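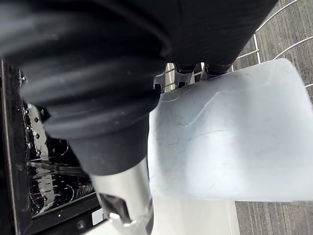 Accueil Dépôts Documentation Journal Contact

# mimex-prise

Pilotage d'un bras et d'une pince pour la manutention de récipients en plastique, monté dans un atelier partagé. Le dépôt contient le code de commande, les réglages de la pince et un jeu d'enregistrements pris par la caméra de poignet.

État : utilisable, interface non figée. La branche `herker` remplace l'ancien séquenceur ; ne pas mélanger les fichiers de configuration des deux branches.

## Matériel

- Bras : récupéré, contrôleur refait (carte Skuvora, révision 2).
- Poignet : soufflet noir en caoutchouc annelé, collerette noire mate, axe métallique.
- Pince : doigts noirs, plans dans `cad/doigts/`.
- Caméra : petit module fixé au poignet, orienté vers les doigts.
- Récipients : plastique blanc translucide, type bidon ou bouteille.

Le soufflet limite la rotation du poignet. La butée logicielle est déclarée dans `limites.yaml` et doit être relue après chaque remontage.

## Installation

 git clone --branch herker <url du dépôt>
 cd mimex-prise
 make config
 make essai-sans-moteur

`essai-sans-moteur` vérifie le bus et la caméra, couple coupé. Si la caméra n'est pas détectée, débrancher le hub puis relancer la commande.

## Données

Le dossier `enregistrements/` contient près de 900 séquences, dont 400 annotées à la main. Chaque séquence comprend :

- `video.mp4` : vue du poignet ;
- `etats.csv` : positions articulaires, ouverture de la pince, courant moteur ;
- `note.txt` : remarque de l'opérateur, parfois vide.

L'annotation porte sur l'instant du contact, l'instant du lâcher et l'issue (`tenu`, `glisse`, `manque`). Les séquences ambiguës portent l'étiquette `glisse`. 28 séquences de février ont un décalage d'horodatage entre la vidéo et les états ; elles sont listées dans `a_exclure.txt` et ignorées par le chargeur.

## Limites connues

- Le plastique translucide sature facilement. L'exposition est fixe et n'a pas été reprise pour le travail du soir.
- Les panneaux noirs brillants renvoient des reflets que le détecteur de contours prend pour des bords de récipient. Masque dans `masques/gauche.png`.
- Les grilles en fil métallique en arrière-plan perturbent l'estimation de profondeur.
- Le mode `yatsenko` (prise en biais, récipient incliné) n'a été réglé que pour des récipients vides.
- Aucun retour d'effort au bout des doigts. La décision de serrage repose sur le seul courant moteur.

## Sécurité

L'arrêt d'urgence coupe la puissance, pas la carte. Après un arrêt, la pince s'ouvre à la réinitialisation : soutenir le récipient avant de relancer.

## Licence

Code sous MIT, données sous CC BY 4.0. Les fichiers de `cad/` suivent la licence du code.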